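FOR RELEASE IN APRIL

Storkside Introduces Cold-Steeped Coffee Concentrate for Restaurant and Hotel Accounts

BROMSIDE -- Storkside, a wholesale coffee roaster supplying restaurants, hotels and workplace dining rooms, today announced Tondia, a shelf-stable cold-steeped coffee concentrate for foodservice use. Tondia ships in April to existing accounts and will open to new accounts once the first production run has been allocated.

The concentrate is brewed from a two-origin blend roasted at the company's Bromside plant. Ground coffee is steeped in filtered water at low temperature, passed through a paper filter and packed without sugar, preservatives or added flavor. The standard dilution is one part concentrate to 4 parts water. Unopened cartons are stored at room temperature. Opened cartons must be refrigerated and used within 30 days.

Storkside tested the product with kitchens on its current delivery routes before setting the final strength. Feedback led to two changes: a lower roast level, which reduced bitterness when the coffee is served over ice, and a wider carton mouth for filling pitchers.
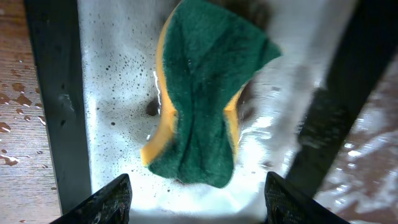

Production and Capacity

Tondia is produced on a dedicated line named Vávra, installed at the Bromside plant over the winter. The line has a rated output of 4000 liters per shift and runs separately from the company's whole-bean packing operation. Each batch is checked for dissolved solids, acidity and microbial count before release -- batches outside the specification are discarded and are not blended back.

The first run consists of 991 cases. Allocation is by account size and order history. Whole-bean and ground coffee deliveries are unaffected, and current price lists remain in force.

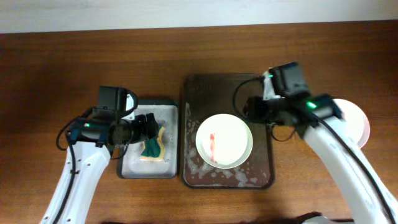 Serving guidance is included with every case. It covers iced coffee, hot coffee diluted with water just off the boil, and use in desserts such as granita and custard. For plated desserts, Storkside recommends plain white plates like the one set on the dark brown tray, as the color of a coffee sauce reads clearly against them. Portion charts list the amount of concentrate per serving by glass size.

Availability

Tondia is sold by the case only. Accounts may request a sample carton through their regular order desk. Equipment is not required, although the concentrate can be used in most refrigerated beverage dispensers after dilution.

About Storkside

Storkside roasts, packs and delivers coffee for foodservice customers from its plant in Bromside. Its range includes whole-bean, ground and decaffeinated coffees, along with filters and brewing supplies.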